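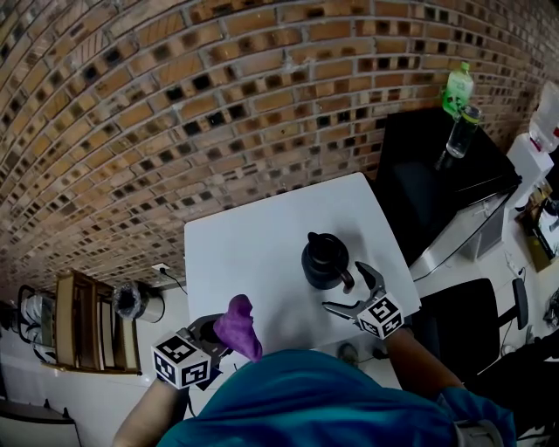

A reader of our last column on shared kitchens objected that wiping down a kettle is a matter of taste, and that an office which puts such a task in its written rules has run out of serious business. The objection deserves a reply, and the reply of this publication is that the task belongs in the rules.

Category: Opinion / Workplace and Home

The kettle is the most widely used object in any shared kitchen. Every person on a floor may handle it in the course of a morning, including those who never open the refrigerator or touch the stove. In most buildings it is also the item least likely to be cleaned on the outside. Cups are washed after each use, and counters are wiped when something spills. The kettle is filled, poured and put back, and its lid, knob and spout are left for someone else.

At the Donnelly building, where two firms share one kitchen among 200 employees, the written rules ran to five pages when they were last revised in April. They covered the labeling of food, the emptying of bins and the hours during which fish could be reheated. The kettle did not appear in them. Complaints about it, meanwhile, reached the management office more often than complaints on any other subject.

We do not propose a longer document. The Stakomov offices manage the matter with two sentences posted above the sink. The first asks that the kettle be wiped at the end of each day, after it has cooled, with a cloth kept for that purpose. The second asks that nothing else be stored on the surface where it stands. Both requests can be met in less time than it takes to write a complaint.

The second sentence is the more important of the two. A kettle set among mail, fruit and spare mugs will not be wiped, as the person holding the cloth must first decide what to do with everything around it. A plain table with a clear top removes that decision. Shelves exist for the remainder, and most shared kitchens have more shelf space than their users care to admit.

The choice of cloth is a smaller question, though it has taken up a good deal of correspondence. Esteck, which runs several shared workplaces, supplies one color for dishes and another for surfaces and appliances. Plarko leaves the matter to each floor. We prefer the first arrangement. A cloth with no assigned use soon acquires all of them, and a cloth that has dried the floor should not be brought near a spout.

It may still be said that adults ought not to need such instructions. That may be so in a household, where the same few people see the results of their own neglect. A shared kitchen offers no such correction. Its users come and go at different hours, and a short written rule gives each of them the same understanding of what is expected before they leave the room.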